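About Starko

Starko investigates faults in robot cells. We were set up in April, after a run of stopped lines at Dernanard, and our work is still mostly failures: dropped parts, missed grips, and arms that enter each other's space without a stop signal.

Each reported fault is rebuilt in simulation before anyone goes back inside the guarding. The cell, the arm and the parts are modelled, and the job is replayed with small changes to position and timing. 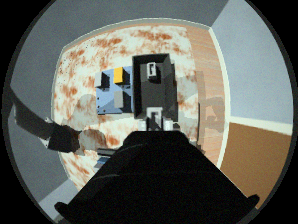

Simulated cell, looking down past the gripper to the bin and the blue board.

The Nanent case is typical. A gripper released parts early at the bin, and the site log listed 251 drops with no alarm raised. We ran 3,000 replays and the fault appeared in 700 of them. The cause was a grip check that was read once, at closing, and never again during the move.
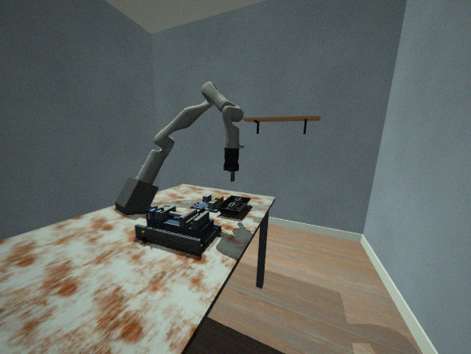
The check is now read throughout the move, and a lost grip brings the arm to a controlled stop. The same change was made to Mao, our in-house test program, which holds 1,813 recorded faults.

Reports are issued to the site operator in full, including faults we could not reproduce.

Page last revised Jun 27, 2018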